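Energy Markets Writer wanted (full-time, some remote)

Hi, I'm Milagros Quezada, and I run the news desk at Karketti, a small newsletter company that covers oil, gas and power companies for people who'd like to understand them without reading a 200-page annual report. I'm looking for a writer to sit (virtually or in person) next to me and take over a good chunk of our earnings coverage.

A bit about us first. We started with one weekly email about refinery margins, written by Nesrin Sezer at her kitchen table, and she's still our editor and still the person who knows more about diesel than anyone I've met. Now we put out Dursun, our morning email, and Lastard, the longer monthly one, which goes to 3000 paying subscribers. Most of them work in the business: traders, pension fund people, a lot of engineers, and a surprising number of retired pipeline folks who write in when we get a valve wrong.

So what would you do all day? In earnings season, you'd be up early. Results come out at 2 a.m. our time for some of the European companies, and no, I don't expect you to be awake for that, but I do need a clean 558-word story in the system before Dursun goes out at 7. (Yes, 558. It's what fits the template, and Yavuz Tuncer, who built the template, will not budge. I've tried!) You'd read the statement, find the number that matters, call someone who can tell you why it moved, and write it up in plain English.

Outside earnings season it's a lot more relaxed. You'd work on features for Lastard, listen in on investor calls, and dig into things like cleanup provisions, dividend policy, who's selling off their North Sea fields and who's buying them. If you have a pet topic, bring it. Signe Solheim on our team has written about nothing but tanker insurance since May and readers love it.

What I'm hoping you have:

Two years or more of writing about companies, for a newsroom, a trade magazine, a bank, wherever.
You can read a cash flow statement and you know why adjusted profit and net profit can look so different.
You're okay picking up the phone. Press officers, analysts, the occasional grumpy shareholder.
A second language is a nice plus, Norwegian or Turkish most of all, but please apply without one.

You don't need a finance degree. I have one in music education and I'm still here.
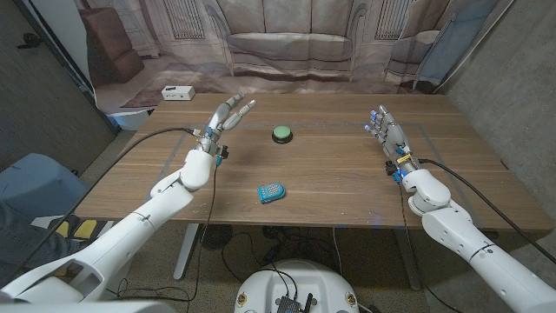
The pay is on the same scale for everyone at your level, and I'll send you that scale before we ever talk, so you don't waste an afternoon on us if it doesn't work. You get 30 days off a year plus public holidays, health and dental from day one, and a subscription to Trallodel, the price database we all live in. The office has good coffee and terrible parking – take the bus if you come in.

To apply, send me a short note, a resume and two things you've written that you still like. One should have numbers in it. Please don't write a formal cover letter, a few lines on why oil and gas companies interest you (or annoy you, that's fine too) will do. Beril Ertürk handles the scheduling and will write back to everybody, including the people we turn down.

If we like your clips, there's a paid writing test based on an old set of results, then a video chat with Nesrin and me. We'd want you to start before the next round of quarterly results, but if you need to give longer notice where you are now, say so in your note and we'll work something out.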